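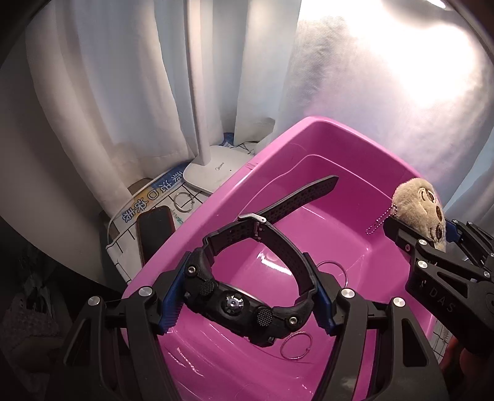 How Does a Watch Know What Time It Is?

Short answer: it doesn't. A watch has no idea what time it is. A watch is a very small thing that counts, and it keeps counting whether anyone is looking or not. You tell it where to start. After that it is on its own.

So the real question is, what is it counting?

Things that go back and forth

To measure time you need something that happens over and over at the same speed. Your heart won't do. It speeds up when you run for the bus or when somebody says "pop quiz." Your little brother asking for a snack won't do either, although it is surprisingly regular.

A swinging weight works much better. Hang a weight on a string, give it a small push, and each swing takes almost exactly as long as the one before. Clockmakers used this for hundreds of years. In the town of Plalthorpe there is a church clock from 1731 that still runs on a pendulum, and it still tells pretty good time if someone remembers to wind it.

The trouble with a pendulum is that you can't wear one. It has to hang straight down and be left in peace. Try strapping it to your arm and going to gym class.

The spring years

The first fix was a spring. Inside an old-fashioned wristwatch is a tiny wheel with a coiled spring as thin as a hair. The wheel turns one way, the spring pulls it back, and off it goes the other way. Each time it does this it lets a set of gears move forward one little step. That's the tick.

My grandfather, Žydrūnas Ķēniņš, wore one of these for most of his life. It had 21 jewels inside, and when I was seven I thought this made us rich. The jewels turned out to be specks of man-made ruby, used because they are hard and slippery and the gears don't wear them down. I had already picked out a horse.

The rock that hums

Most watches today use quartz, the same stuff you find in a lot of ordinary beach sand. Quartz has an odd talent. If you run a little electricity through it, it wobbles. A sliver of quartz cut to the right shape wobbles 32,768 times every second, and it hardly ever changes its mind.

Why such a strange number? Try cutting it in half. Now cut that in half. Keep going, and after 15 cuts you land on exactly one. (Go ahead and check. I'll wait.) A computer chip in the watch does this halving all day long, and what comes out the other end is one pulse per second. Sixty pulses make a minute, and you can probably take it from there.

Are they ever wrong?

Yes, a little. An ordinary quartz watch may gain or lose several seconds in a month. Heat and cold both bother it. If you never set yours again, then after a few years you would be early or late for everything, and you'd have a very scientific excuse that no teacher would accept.

Try it yourself

Tie a metal washer to a piece of string as long as your forearm. Tape the other end to the edge of a table so the washer hangs free. Pull it a little to one side, let go, and time ten swings. Then do it again with two washers.

Most people expect the heavier one to go faster. Write down your guess before you start — in pen, so you can't fix it later. Then make the string shorter and see what happens.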